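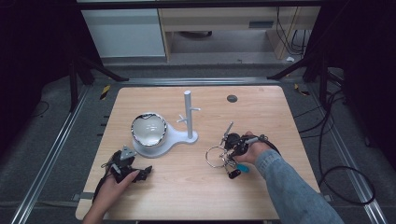

Der Schlüsselbund hatte in dieser Familie schon immer mehr Rechte als die Katze. Als Oona Karppinen an einem Freitag im August die Wohnung ihrer Tante in Priven übernahm, lagen elf Schlüssel auf dem Tisch, dazu ein Zettel: »Einer passt. Bitte nicht Vojtěch fragen.«

Sie fragte Vojtěch.

»Der mit dem Anhänger«, sagte er am Telefon. »Oder der ohne. Der andere ist für den Keller, aber der Keller gehört uns seit sechzehn Jahren nicht mehr.«

Die Katze saß neben ihrem Napf und sah aus, als wüsste sie Bescheid. Der Napf war aus Edelstahl und so blank poliert, dass Oona sich darin begegnete, mit sehr breiter Stirn. Die Tante hatte ihn täglich geputzt, die Fenster hingegen nie.

Bis zu vierzehn Minuten, stand auf der Rückseite des Zettels, dürfe die Katze auf ihr Essen warten. Danach werde sie persönlich.

Oona probierte den dritten Schlüssel am Vorratsschrank, den vierten, den fünften. Beim sechsten stand die Katze auf, ging um den Schrank herum und drückte mit der Pfote gegen die Tür. Sie war offen.

»Und?«, fragte Vojtěch, der immer noch dran war.

»Der mit dem Anhänger«, sagte Oona und suchte den Dosenöffner.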